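3.2 Fabric classes and drying time

Drying trials were run in 60 households in Gorska and Plarkley, beginning in November 2020. Each household kept a log of towel use, and 1,792 entries were complete enough to analyse. Flat-woven towels dried faster than terry towels of the same weight, and the gap widened in rooms without a window. Room humidity explained more of the difference between households than heating did. Entries made in December were treated separately, as many bathrooms were then kept closed for most of the day.

Pile construction was coded from the face of the cloth under the Blomqvist scheme, which ignores fibre content and colour. Short cut pile and short loops were grouped together after early tests showed no useful difference between them. Long pile was kept as its own class; the beige towel hung over a black bar in Figure 4, with its long, looped, chenille-like pile, falls into it. Where such cloth is folded over on itself, the pile stands in ridges along the edge and the thickness at the fold is hard to measure. Thickness was therefore taken on a single layer, at least 160 mm from any fold, and the mean of five readings was used in the model.
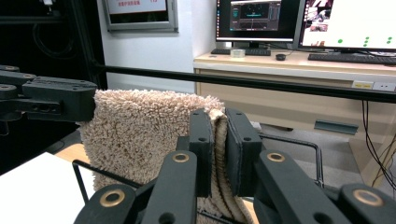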